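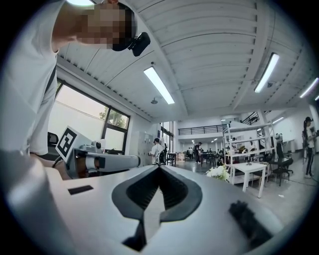

By Shoshana Dunleavy

Hadum says its new parking app, Plirkon, will cut the time drivers spend circling the town centre by 12 per cent. The operator, Tazi, supplied that figure. It did not supply the survey behind it, and council did not ask for one before voting on Tuesday to take out all 32 coin meters.

The trial covers 815 bays and starts in April. Drivers without a smartphone can pay at the library counter, which closes at noon on Saturdays - the busiest day on Fekis Street.

Tazi described the early feedback as "overwhelmingly positive". Asked how many people had given any, a spokesperson said the company was still collating responses.
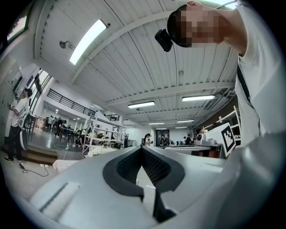 What it will cost

The hourly rate stays put, but a 12-cent service fee goes on every session. Council calls the fee temporary. The contract gives no end date for it.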